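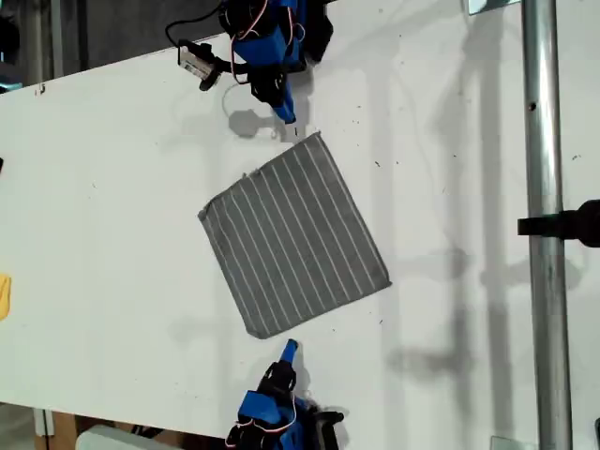
Umum Manipulation Group – Bench Notes

16 Nov 2020

Cloth folding, two arms facing. Comparing the narrow finger against the wide padded finger on the corner pick, striped grey cloth, diagonal fold.

Set-up as left by Horațiu: arms at opposite sides of the white table, cloth turned so a corner points at each. Arm A is the far one, arm B the near one. Wrist camera is on A. Started with the narrow fingers on both.

Servo limits are unchanged from June. Control loop at 50 Hz on both arms. I tried 200 on A alone first thing and the bus dropped packets whenever the wrist joint and the gripper moved together, so back to 50 for everything after that. Horațiu thinks it's the adapter and has asked Tadex for another one. Not worth chasing until it arrives.

Narrow finger: gets under the corner if it comes in low and nearly flat to the table. Approach height matters more than I expected. With the tip 4 mm up it pushes the corner back and makes a ridge, and then the grasp closes on two layers. Lowering it until the tip just brushes the surface fixed that, but A then stalls now and again on the way down and the wrist servo gets warm. Added a short wait before closing.

Wide padded finger: more forgiving sideways, worse underneath. It pins the corner well enough but doesn't lift it, so you end up dragging the whole cloth toward the arm. Fine for holding down while the other arm folds. Swapped so that B had the padded one and A the narrow one, and that was the best combination of the day. Fold line still wanders to the left.

Camera: corner detection is thrown off by the frayed edge. The loose threads get picked up as part of the outline and the corner estimate moves between updates. Blurring first helps a little. The stripes are useful for getting the cloth angle, so I'm taking orientation from those and only using the outline for position. Shadows from the pole and from the arm itself also come through as edges. Exposure is now fixed at 3000 in the driver's own units – please leave it there, auto was hunting every time the arm moved.

Also, the table wants a wipe. The dark specks show up in the threshold image.

To do:
Trim the threads or hem a second cloth and run both
Re-zero B, its wrist reads slightly off after the finger swap
Ask Horațiu where the Cunport calibration script lives now
Print another narrow finger with a thinner tip
Move the lamp before changing anything else in the vision code

Padded finger is in the top drawer with its screws taped to it. Logs are under Zalewska on the shared drive.

R. Ziółkowski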